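Lusska Hand Gripper Build: Frequently Asked Questions
Devulow Shared Workshop

What does the Lusska build consist of?
The build is a pair of hand-held grippers, one for each hand. Each has two black fingers with rectangular pads. Members assemble both units at the workshop bench and may take them home when finished.

Do I need prior experience?
No. Members must hold a current bench permit and be able to use a small screwdriver safely.

How long does assembly take?
Please allow 12 hours of bench time for the pair. Bench reservations are limited to 4 hours per visit.

Which table should be used for practice?
Practice takes place at the wood-grain table inside the metal frame. Reservations are made through the Wendt desk and open at 9 a.m. on the first day of each month.

What objects are suitable for first exercises?
Light plastic household items are recommended. Glass, open liquids, and items with sharp edges are not permitted.
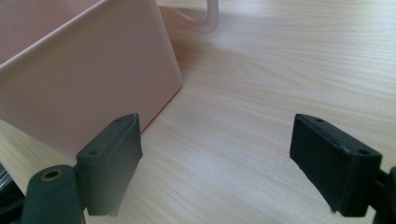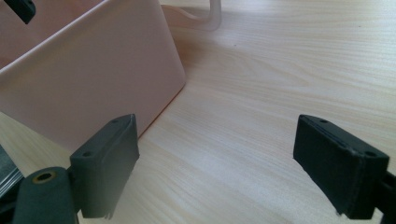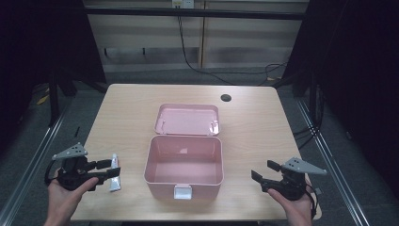
Gripper practice with a pink plastic container. The last picture shows both grippers, with a small white tube beside the box.

May the finger pads be replaced?
Yes. Replacement pads are sold in packs of 20 at the Wendt desk. Remove both screws before lifting a pad from its arm. Pads with ragged edges may be trimmed or exchanged.

Can the grippers be used with a robot arm?
The Bronlow adapter plate is intended for this purpose. It is a separate project with its own instructions, and members should complete the hand-held version first.

Where should cables be placed?
Route cables away from the hands and off the working area of the table. Do not pull a gripper by its cable.

How are faults reported?
Attach a red tag to the unit and enter the fault in the bench log. Tagged units are inspected within 24 hours and must not be used until the tag is removed.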